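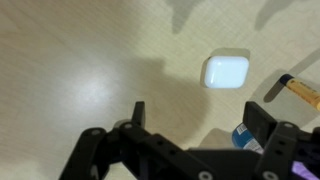 Fig. 4. Small white case on a wooden tabletop.

4. First start and account set-up

This section applies to the Pavix notebook in both versions, with and without the touch display. Steps marked (T) apply to the touch version only.

4.1 Before you start

Charge the notebook to at least 70 per cent. The charge light on the left side changes from amber to white when this level is reached. Have your network name and password to hand.

CAUTION: Use only the Plindia power adapter supplied. Do not start the notebook with the recovery drive plugged in.

4.2 Starting up

1. Open the lid. The notebook starts without the power key being pressed. If the screen stays dark, hold the power key for two seconds.
2. Choose a language and a keyboard layout. For a British keyboard, select "English (UK)".
3. (T) Touch each of the four corner marks when asked.
4. Select your wireless network and enter the password.
5. Wait while updates are fetched. The download is 1,687 MB on a notebook that has not been updated before. Do not close the lid.
6. Sign in with your Drevano account, or select "Guest" to skip this step.
7. Restart when prompted.

Note: Guest sessions are erased at sign-out. Files saved to the Downloads folder are not kept.

4.3 Pairing Bluetooth devices

1. Put the device into pairing mode as described in its own manual.
2. Click the clock, then the Bluetooth symbol.
3. Select the device from the list. If a code is shown on both, check that the two match before you confirm.

Up to seven devices can be stored. To add another, remove one under Settings > Devices.

4.4 Android apps (T)

Apps are off by default. Turn them on under Settings > Apps and accept the terms. At least 3,000 MB of free storage is needed, of which nearly 2,000 MB is taken up by the app system itself.

CAUTION: Turning apps off again deletes all app data. Back up first (see 7.2).

Section revised 13 July 2022, T. Nyaga. Replaces all earlier versions of section 4.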